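About Kindeo

Hi, I'm Sunita Mittal, and I run Kindeo with Pankaj Yadav. We sell one thing, a two-arm robot kit that sits on a table and learns kitchen and packing chores from you. You wear a small camera on your chest, you guide the arms through the job, and the kit picks it up from there. Most chores need 30 good run-throughs. Fussy ones (hello, wine glasses) can need 100.

I used to fix dishwashers for a living, so I suppose I was always going to end up here!

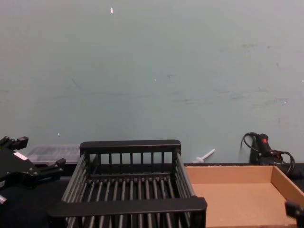
Pankaj writes the software and answers most of the support mail, and he's much more patient than I am. Jean Dalgleish packs every kit that leaves the shop and will happily talk you through setup on the phone — ask for her if a cable has you stumped. Our first kit, the Tirnau, went on sale in October, and you can borrow one for 58 days before you decide.

We're on the second floor of the old Henwood building, up the back stairs. Come by and try the arms yourself, just call first so one of us is in.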